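Colitov review: a lean tactical shooter with a stubborn netcode problem

July 14, 2026

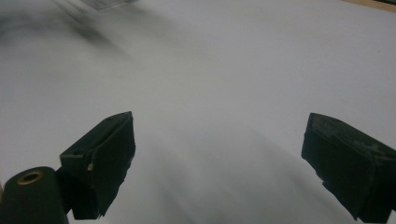
Colitov is a round-based tactical shooter from Inora, played five against five on small maps with destructible interior walls. I have 173 matches logged on the current build, nearly all of them in the ranked queue.

Gunplay is the strongest part. Recoil follows a fixed pattern for the first few shots of a burst and then spreads at random. Weapons differ enough to matter, although the two starter rifles share the same reload time and could be merged. Time to kill is short at close range and noticeably longer across the courtyard on Ositz, the largest map.

Wall damage is handled by the server, so every player sees the same holes. The cost is delay. On a connection with a 30 ms ping, panels broke a moment after the shot landed, and on 2 occasions I was hit through a wall that still looked solid on my screen. A patch in October reduced this on most maps. Akpan, with its stacked stairwells, remains the worst case.

Matchmaking is quick in the evening and slow before noon. Parties of 3 are often placed against full teams, and the rank formula makes no visible allowance for it.

Menus are plain and load fast. Key bindings can be set per character – a feature I used more than expected – but mouse sensitivity cannot. The replay viewer lacks a rewind button.

Recommended for players with a wired connection. Others should wait for the next network update.

Score: 7/10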